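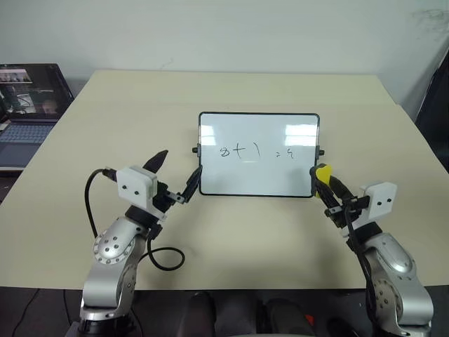

Clustwood's free math evenings are coming back in April, and I could not be happier about it! If you missed them last year, they're for grown-ups who want to get comfortable with numbers again — percentages, fractions, the stuff on your pay stub. I went to a few myself (my long division was in sad shape) and came home feeling a lot better about the whole thing. The first thing you get to do is spot mistakes in other people's sums, and a little whiteboard with something like 8 + 1 = 4 written across it in black marker is just the kind of warm-up I mean. You look at it, you say "hang on," and then you have to explain to the person next to you what's wrong, and that gets people talking.

Hemi Maihi is running it again, this time with Weidong Shi, who moved over from Indinham in the winter and used to teach night school there. They're meeting upstairs at the Fernis building on Dramani Street, starting at 7 p.m. Each session lasts 60 minutes, though last year we usually hung around chatting well past that. There's room for up to 46 people, so it's a bigger group than before.

I asked Hemi what's new and he got pretty excited about the grocery night. Everybody brings in an old receipt and you work out what you really paid per ounce. I tried it at home with my own coffee and I've switched to the bigger bag, so that's one lesson paid for already. Weidong is doing a night on loans and interest, and he told me he'd like people to bring the questions they've been too shy to ask at the bank.

You don't need to sign up for the whole run — come to one, come to all of them, whatever works. Kids are welcome if they can sit quietly with a book, and there are 3 parking spots behind the building that fill up fast, so I'd walk if you can. Bring a pencil and a calculator if you have one (the one on your phone is fine). The side door is the one to use, and it opens fifteen minutes before the start.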